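Folding on the bed: warm weather notes

Quick page this one, written between loads. The May change-over is on me again, jumpers and sweatshirts off the rail and into the boxes, thin stuff out. I do all of it on the bed. Tried the kitchen table, too narrow, and there is always a crumb.

First, get the surface right. A duvet is hopeless. Anything soft swallows the garment and your fold lines wander. Strip it back to the sheet, or if you sleep on a bamboo tile mat in the hot months, leave the mat on and use that. Firm, flat, cool under the hands. And the tiles make a grid! Line the side seam up with a row of tiles and you have a straight edge for nothing.

Wipe the mat first. Damp cloth, wrung out hard, along the rows and then across. Let it dry with the window open. Run an old pair of tights over it after, if it snags the tights it'll snag your knitwear, so find the rough tile and rub it down with a nail file. Lay finished clothes up by the headboard and keep the middle clear for the one you are working on.
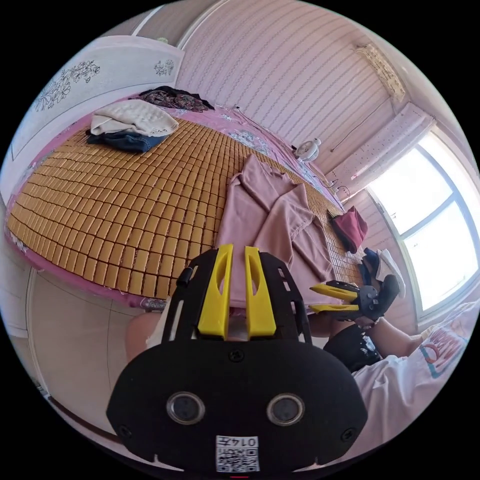
Yao-tsung Chuang wrote in to say that the mat is fine for cotton but he wouldn't put a loose knit anywhere near it, the cords between the tiles catch the loops. He lays a pillowcase down first and folds woollies on top of that. Also says to do dark things last, as they pick up the dust whatever you've wiped with. Fair points both. I've pinched the pillowcase idea.

Now the long sleeved top, which is where most people go wrong. They fold the body and then stuff the arms in after. Arms first. Always arms.

1. Front down or front up, doesn't matter, but pick one and stick to it for the whole pile.

2. Smooth from the neck to the hem with the flat of your hand. Not the fingertips, you only make new creases.

3. Bring one sleeve across the body on a slant, cuff pointing down to the opposite corner. Then the side of the body over it by a third.

4. Same on the other side. You should have a long strip now, same width top to bottom. If its wider at the hem, undo the second side and have another go.

5. Hem up to the neck in half, then half again. Drawer people stop at a half and roll the rest.

Sweatshirts want a slightly different hand. Thick cuffs and a thick collar, so the fold fattens at one end and the pile leans. I put collar ends alternately left and right and it sits much better. Before any folding, pull each sleeve out to its full length and get the cuff flat, like the pink one further down the page with its arm stretched right across the mat. Hold the cuff, give the sleeve one small tug, let go. Takes the twist out. A twisted sleeve makes a lump in the middle that you can feel through four jumpers.

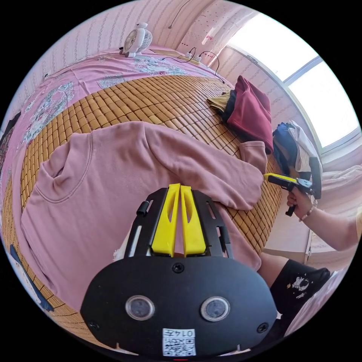 Hoods. Hate hoods. Fold the hood down flat over the chest before you touch the sleeves, cords tucked inside it. Some turn the hood back and wrap the whole thing up in it like a parcel, good for a suitcase, no good for a shelf as it rolls off.

Piles. Mine go heavy at the bottom, light on top, and I don't go higher than my forearm. Taller than that and it goes over when the door shuts. If you must have one tall heap while you work, keep it at the far end of the bed and don't lean on the matress that side.

While everything is out, check it over. Cuffs, elbows, underarms, the bit below the pocket. Small holes get a safety pin next to them and go in the mending bag, not back in the wardrobe. A hole that goes into the box small comes out large. Buttons the same, if it's hanging by a thread take it off now and drop it in an envelope.
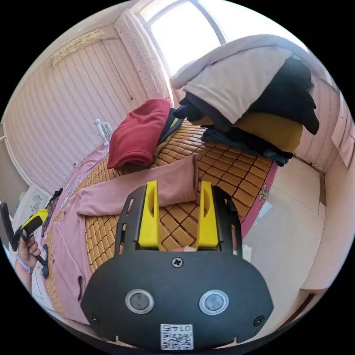
Mending bag lives on the door handle so I have to look at it. Works about half the time.

Boxes next. I use the Plodasby ones from the shop on Lavgate, shallow with a lid, and they slide under most beds. Measure your gap first, I didn't the first year and had to lug the lot back to Preltstead on the bus. Paper on the bottom, folded things standing on edge if they'll stand, lying down if they won't. Write on the short end what is in it. On the lid is no use once it's under there.

No plastic bags for wool. Must be bone dry before it goes away, a warm patch at the cuff usually means damp. Leave it overnight if in doubt. 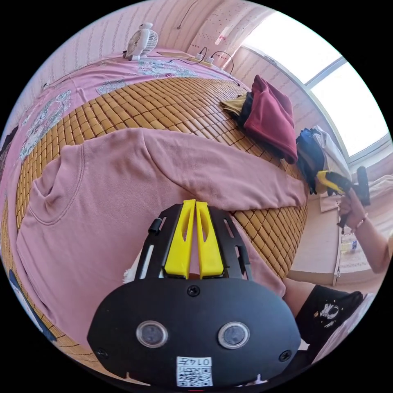 Lavender bags, yes, but fresh ones. Last year's smell of nothing. Cedar blocks can be sanded and they come back a bit.

When the bed is clear, shake the sheet out of the window, wipe the mat once more and put it straight. Fluff gets down between the tiles. Old toothbrush, dry, short strokes.

Shoes another time, I've a load to get out.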